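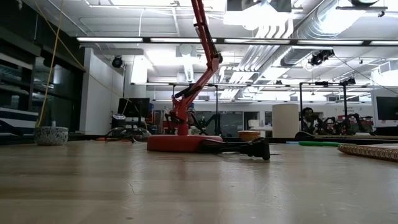 Notes from the Reading Room

Dear friends and neighbors,

The clocks have gone back, the radiators have started their knocking again, and I have finally finished going through the boxes of letters that came to us in August from the old Dmytriv bakery on Canal Street. I promised a good many of you that I would write something about them once I had read to the bottom, and a few of you have been kind enough to remind me of that promise at the post office, at the pharmacy, and once through the window of my car while I was waiting at the light. So here we are, and I hope you have a cup of something beside you, as this may run a bit.

For those who moved to Vollstead after the bakery closed, I should say what it was. It stood on the corner where the eyeglass shop is now, and it sold rye bread, poppy seed rolls, a honey cake that people still try to describe to me with their hands, and on Saturdays a braided loaf you had to order ahead. The family lived upstairs. They also, without ever putting up a sign about it, ran what amounted to a mail drop for half the neighborhood. If you were boarding somewhere and didn't trust your landlord, or you moved every few months for work, you gave your people back home the bakery's address, and your letters waited for you in a flour bin behind the counter.

Most of those letters were picked up, of course. The ones that weren't got moved to a drawer, and then to a box, and then to a second box, and when the building was sold the boxes went up to an attic and stayed there through three owners. Lev Harasym found them when he was up there looking at the chimney. Lev is known to many of you as the man who fixes roofs and sings bass, and I will always be grateful that he opened the lid and looked before carrying anything down to the dumpster. He brought them over to us in the back of his truck under a tarp, in the rain, and wouldn't even come in for coffee.

There were 539 pieces in all. I know the number because the first thing you do with a collection like this is give every piece a number in soft pencil, in the corner, very lightly, and I have the sore wrist to prove it. Some are only postcards, and some are envelopes with nothing in them, which made me sadder than I expected. But the rest are real letters, many of them several sheets long, written small to save on postage, with the last few lines running up the side of the page and around the top when the writer ran out of room and still had something to say about a cousin.

I had help with the languages, and I needed it. My own Ukrainian comes from my grandmother and is mostly about soup. The Polish I can puzzle out if the handwriting is good. The Slovak and the one long series in Hungarian went to readers who very generously gave up their evenings, and who would call me up now and then just to tell me what had happened next. There is a woman in the Hungarian letters who spends two years trying to sell a cow to her brother-in-law. He wants it, then he doesn't want it, then he wants it but at last year's price. All three of us were completely caught up in it! I am sorry to say the letters stop before the matter is settled, and I have lain awake over that cow.

What do people write about, when they are an ocean apart and it takes a month to get an answer? I had imagined big things, and there are a few of those, a wedding and a fire and a very plain, short letter about a child that I have only been able to read once. Mostly, though, it's the plums. It's whether the plums came in, and whether the roof of the church was mended yet and who was supposed to be paying for it, and did you get the socks. The socks come up so often that I started keeping a list. One mother sent a pair with every parcel for years and asked in every letter whether they had arrived, and since we only have her side of it – and only the letters her son never came in to collect – I will never know if he told her. I like to think the other letters, the ones he did pick up, were answered promptly and with thanks.

There is also a good deal about money, as you would expect. Sums sent, sums received, sums that got smaller somewhere along the way. One man kept a running account on the backs of his envelopes, adding to it each time, and the last figure he wrote down was 2,364, underlined twice. He doesn't say of what. My first guess was crowns, and one of our readers thinks it may be bricks, as he was building a house in a village called Prutiveck and couldn't seem to talk about anything else. Having looked at his other letters I am coming around to bricks.

I would like to say a word here about handwriting, because people have asked me how on earth you learn to read it. You learn it slowly, and you learn it one person at a time. The first page from a new hand is always hopeless. I copy out whatever words I am sure of, leaving big gaps, and then I go and do something else, and when I come back there are generally one or two more that have come clear on their own. Names help. Months help a great deal, because everybody puts the month at the top, and once you have that you've got eight or nine letters of the alphabet in that person's own style. After three or four pages you find you are reading along without noticing, and you get so fond of the way somebody makes their capital K that it's a wrench to move on to the next bundle.

If you have old family letters at home, and I suspect a lot of you do, please don't wait until you have the time to do it all properly. Take them out of the plastic bag. Take off the rubber bands, which turn to tar eventually and eat into the paper. Unfold what will unfold easily and leave alone what won't. A plain cardboard box in a closet on the main floor is a far better place than the attic or the basement, and if you do nothing beyond that you will have done them a great kindness. And if there is somebody in your family who remembers who Aunt Zosia was, and why nobody was speaking to her, sit down with that person this winter and write the answer on a separate piece of paper. I put this off with my own grandmother, and I have a whole shoebox of photographs of people who are surely related to me and whose names I will not get back.

Now to what comes next. We have set out 20 of the letters in the long case by the front windows, each with a translation typed up beside it in large print. The cow has a shelf to herself. The case will be up through the end of winter, and you are welcome to come in and stand there as long as you please; there's a chair if your knees are like mine. The remaining letters are in folders in the back, and anyone may ask to see them, with clean hands and no pens, please.

We are also trying to find families. A typed list of every name on the envelopes is at the front desk, with the spellings exactly as they were written, so do look under every version you can think of. The same family turns up under four different spellings in one bundle, depending on who was holding the pen. Two families have been found already. One of them, the Zanico cousins over on Mill Road, came in to read a letter written to their great-grandfather that had been waiting for him in that flour bin since before their grandmother was born. They read it out loud to each other at the big table, and then they read it again. It was about a fence. They took home a copy, and left the original with us, along with a tin of walnut cookies that did not see the end of the afternoon.

If a name on the list is yours, we'll make you a good clear copy at no charge, and whether the letter itself goes home with you or stays here is something we can talk over. I don't feel strongly about it one way or the other. They were meant for somebody, after all.

There will be an evening of reading aloud on 13/11/2024 at seven o'clock, in the original languages first and then in English. Lev has agreed to sing if he isn't made to stand at the front. I am attempting the honey cake from a recipe that was tucked into one of the envelopes, though it gives no oven temperature and calls for "enough" flour, so there will be store-bought as well. Please use the side door, as the front step is still waiting on its new railing.

With warm regards, and with my thanks to everyone who has dropped off folders,

Your friend at the Reading Room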